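Home | Galleries | Workshop | Visits | Contact
Search this site Go
Print this page | E-mail this page

Open afternoon at Drolberg

I finally got along to the April open afternoon at Drolberg, and what a good few hours it was! Parking was hopeless (I ended up behind the bakery), but the coffee was free and they let you ask whatever you liked. Over 166 people signed the book by three o'clock, so I wasn't the only one keen to see what they've been up to.

Kamil Skála ran the simulator talk. He puts the arm in a made-up room with a bit of furniture and tries things there before anybody goes near the real one. I'm no programmer, but he was very patient with me, and I came home wanting a go myself.
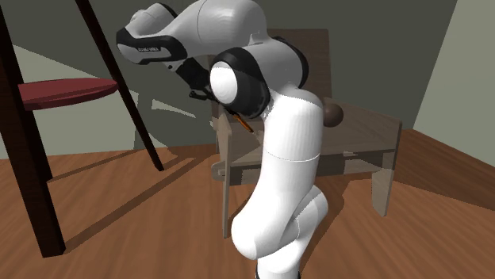

The arm in its simulated room, with a brown ball on the wooden seat behind it and a red-topped stool over to the left.

I loved the long shadows across the timber floor – Kamil says he can shift the light about and change the colour of nearly anything, and that he'd done 51 versions of one room before lunch. My neighbour in the next chair, Igor Šťastný, wanted to know if it could make his breakfast. Not yet, apparently!

Čestmír Šindelář has promised me a longer look at the Plillach bench next time, so I'll bring a notebook and get there early enough for a decent parking spot.

Print this page | E-mail this page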